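How to Make a Foraging Box for Your Rats

Walid Masri, for the Geagea small pets page

Rats are clever animals and they become bored very fast. If your rats sleep all the evening, or chew the bars of the cage, they maybe need some work to do. A foraging box, also called a digging box, is the cheapest work you can give them. I made my first one in March for my two girls, Jallix and Sundgate, and since then I have changed it many times. In this page I explain the version that I still use.
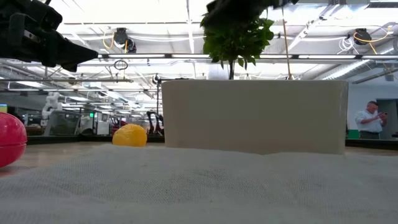
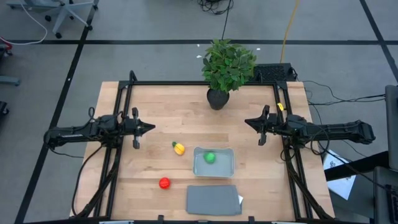

What you need

One plastic storage box with a lid. Mine has 13 liters, and for two or three rats this is enough. For a bigger group take a bigger box.
Coconut fiber, the kind that is sold for reptiles, or plain organic soil without fertilizer.
Clean paper, for example brown packing paper.
A few cardboard tubes.
Dry food: the normal mix of your rats, plus some seeds.
A drill with a 10 mm bit.
Sandpaper.
A marker.

Step 1. Choose the box

The walls must be high enough to keep the soil inside when the rats dig. They dig backward and they throw everything behind them. I tried first with a low tray and I was cleaning the carpet the whole evening. On the other side, old rats cannot climb a high wall, so for them you put a brick or a small ramp outside and another one inside.

Do not use a box that had chemicals in it before, even if you washed it.

Step 2. Make the air holes and the door

If you will use the box always without lid, you can skip this step. I like to use the lid, because my Sundgate jumps out with dirty feet and goes directly to the sofa.

Mark the holes on the lid with the marker, with two fingers of space between them. Put a piece of scrap wood under the lid and drill slowly. When the drill is too fast, the plastic melts and makes sharp rings around the hole. Then turn the lid and sand every hole from both sides. Pass your finger over it. If it scratches you, it will scratch a nose also.

For the door, draw a circle on one short wall, at least as wide as a coffee mug, and place it well above the level of the soil. Drill many holes along the line, close to each other, and cut the plastic between them with strong scissors or a small saw. Sand the edge until it is round. This is the longest part of the work, and please don't hurry with it. A rat who is in the middle of the door and gets afraid will pull back strongly.

Step 3. Prepare the soil

Coconut fiber comes pressed in a brick. Put the brick in a bucket, add warm water little by little, and wait until it opens. Afterward squeeze it with your hands. It should feel like a sponge after you press the water out. If water is dripping, spread the fiber on a towel and leave it until the next morning.

Fill the box to one third. I know it looks poor, but the rats will make hills and the hills are always higher than you think.

If you use garden soil from your own garden, freeze it first for some days and then let it come back to the temperature of the room. I prefer to buy it. Widad Yammine, who has kept rats much longer than me, bakes the soil in her oven at 100 degrees Celsius, but the smell in the kitchen is not for everybody.

Step 4. Hide the food

Take a part of the daily food, not additional food. Rats get fat easily, and the box should not be a second dinner.

The first time, leave most of the seeds on the top, so the rats understand what is the idea. Push a few of them only a little under the surface. When they find these without a problem, go deeper. After one or two weeks you can put the seeds at the bottom and they will find them by the smell.

Fold some seeds into the packing paper and put the small packages into the cardboard tubes. Close the ends of the tube by pushing them inside. Jallix opens them in the correct way, from the end. Sundgate makes a hole in the middle.

Do not hide fresh fruit or cooked food in the soil. It goes bad there and you will forget where it was. Fresh food belongs in a bowl.

Step 5. Let them enter alone

Put the box in the place where your rats run free in the evening, and sit near it. Don't lift a rat and put her inside. Some will go in directly, some will need three evenings. If your rats are shy, add a small piece of their used bedding in one corner, and it will smell like home.

Twenty or thirty minutes are good for the first time. Take the box away when they start to carry the soil out, or when they sleep in it.

Planting seeds in the box

When the box is going well, you can throw a handful of wheat or oat seeds on the soil, cover them lightly, and keep the box near a window without the rats for one week. Spray a little water every day. The grass comes up, and then the rats get it all at once. It is destroyed in one evening, but they enjoy it very much. Use only seeds that are meant for eating, because seeds for the garden can be treated.

Cleaning

Take out wet paper and droppings after each use. Rats mark everything, so change all the soil every two weeks, and sooner if it smells. If you see mold, even a small white spot, throw everything away and wash the box with hot water and mild soap. Dry it completely before you fill it again.

If a rat sneezes a lot after digging, stop for some days. Dusty soil is often the reason, so spray it a bit before the next time. When the sneezing continues without the box, go to the vet.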